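Bench rules for two-arm cells: how to set one up so the next person can use it

May 21, 2018
By Bart Verbeke

Wrote most of this on the train back from Jarbridge, so excuse the shorthand. People at Trokisthorpe kept asking for the house rules in one place. These are them. They are for small tabletop arms, two on one rail, hobby-class servos. Not for anything that can break your wrist. If you have a big industrial arm go read the actual standards and talk to whoever signs off safety at your site.

Do the steps in order. First time takes a morning. After that, ten minutes.

Step 1. Kill switch first

Before anything is bolted down. One switch, cuts motor power to both arms, reachable from where you sit AND from where a visitor stands. Not a software stop. Software stop is fine as a second thing.

Test it with the arms held up. They will drop. Know how far they drop and what they land on. Write that on the sheet.

Leave logic power alone so you can still read the error codes afterward. At Kaller they had everything on one strip and lost the log every time somebody hit the button, so people stopped hitting the button. Bad habit, took weeks to undo.

Step 2. Rail and base plates

Both arms on the same rail. Same height, same reference. Mark the plate edges on the rail with a paint pen once you are happy. If a plate creeps you'll see it against the line.

Tighten, run 50 cycles of nothing, tighten again. Bolts settle. Every time.

Measure between base centers and put the number in the config file, not in your head. Ours is 669 mm. Yours will be different, dont copy ours.

Step 3. Limits

Set joint limits per arm, then set the shared zone. The shared zone is where either gripper could touch the other. Rules for it:

– Half speed inside it.
– One arm moves, other holds, unless the task really needs both moving.
– No new program goes in there at full torque on its first run. Ever.

The stock limits from the supplier only know about one arm. They don't know there is a neighbor. So walk both arms by hand through the worst poses you can think of and log them. I log 10 poses. More is fine.

Check the elbows too, people forget elbows. Everybody watches the grippers and then the links knock together up top.

Step 4. Cables

Slack at every joint, but not enough slack to snag. Move the arm to both ends of travel by hand with power off and watch the cable the whole way. If it goes tight anywhere, reroute. If a loop can fall in front of the jaws, tie it back.

One color for moving cables if you can manage it. Makes a stray one easy to spot at a glance.

Strain relief at the base. Connector should never carry the pull. Any board mounted down low near the base gets the same treatment – check the plugs with a fingertip before each session, takes five seconds.
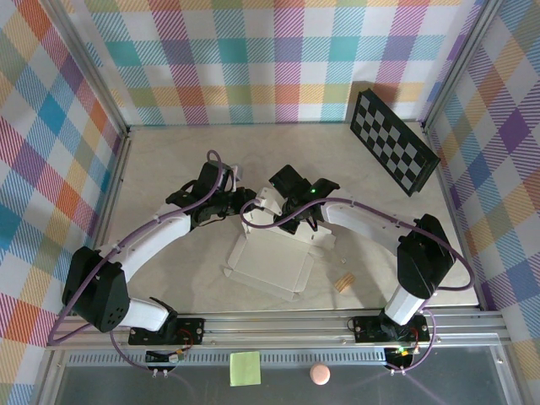 Now the work area, which is the part everybody rushes. The rule is that anything inside the walls is either part of the task or on the written list of things allowed to stay. Flat cardboard blank laid out between the grippers, fine, that's the task. Checkerboard leaning in the back corner, allowed, but it goes on the list with its position, and if it gets bumped you recalibrate before you do anything else. The small wooden block off to the right of the cardboard has to be on one list or the other. Scraps come out. A tiny white bit like the one lying just above the block is exactly the size that ends up under a flap and tilts your fold line. Same for notes: sticky notes live outside the rail, never on the floor where a jaw can pick them up.

Step 5. Folding work, extra rules

Card is springy and it lies to you. Flap looks down, then it comes back up when the jaw lets go. So:

Pre-crease if the job allows it. Run a thumbnail down the score lines. Write down that you did, otherwise the next person can't repeat your numbers.

One blank at a time in the cell. Stack stays outside.

Grip force low. Start at the lowest setting that lifts a flap and come up slowly. If you see a dent in the board you have gone too far, go back two steps.

Throw out a blank after a failed fold. Don't flatten it and try again. A worn blank folds easier than a new one and your results will look better than they are. We did this for most of March and had to toss the lot. 158 runs.

Step 6. Backdrop and light

Whatever you put on the walls, keep it. Patterned cloth, plain cloth, paint, doesn't matter much for safety but it matters for anything that looks at the cell through a lens. Changing it halfway through a set means you have two sets.

Cloth must be fixed at top and bottom. Loose cloth and a gripper is a mess. Pull on it. If it comes away in your hand it'll come away in the jaws.

Keep the room lights the same too. Blinds shut or blinds open, pick one, write it down.

Step 7. The sheet

One page, taped by the switch. Name of whoever set up last. Base spacing. Speed cap. What is allowed in the cell. Last calibration. Faults, even small ones, even ones that went away by themselves.

Pencil is ok. Blank is not ok.

The Mollah template has a box for "operator comments" that everyone leaves empty. I renamed ours "what went weird" and it fills up nicely.

Before you power on

– Hands out, sleeves out, lanyard off.
– Check the floor for scraps.
– Cables hanging free at both bases.
– Status lights what you expect. If you don't know what you expect, look it up first.
– Say "power" out loud. Wait for anyone nearby to answer.

And at the end of a session park both arms low and apart, power down motors, then logic. Do not leave them holding a pose over lunch. The servos get hot and the gears wear, and whoever comes back in will asume it is off.

Questions I got last time. Yes you can run one arm alone, but park the other and cut its motor power, don't just leave it idle. Yes gloves are a bad idea, they catch. No, you can't skip the second tightening in step 2, I keep being asked and the answer is still no.

Will add a page on swapping grippers when I have one I trust. Current draft is missing the torque settings for the small screws.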